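Tuesday, October 16, 2007

Went to the school board candidates' night in Pace after all, and boy, am I glad I did! I figured maybe 30 people would show (it was raining), but the gym was packed and I ended up standing by the bleachers the whole time. Two hours on my bad knee! Most of it was about the bond, and whether we vote now or wait until February.
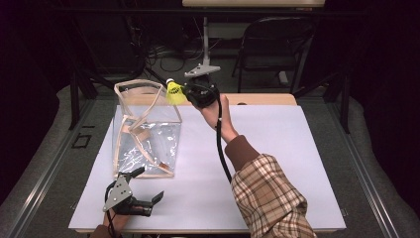 My sister thinks February is a dirty trick, that turnout will be awful and the thing will slide right through. Maybe so. I still haven't made up my mind, and the 7 page handout didn't help much. Need to read it again before Sunday dinner.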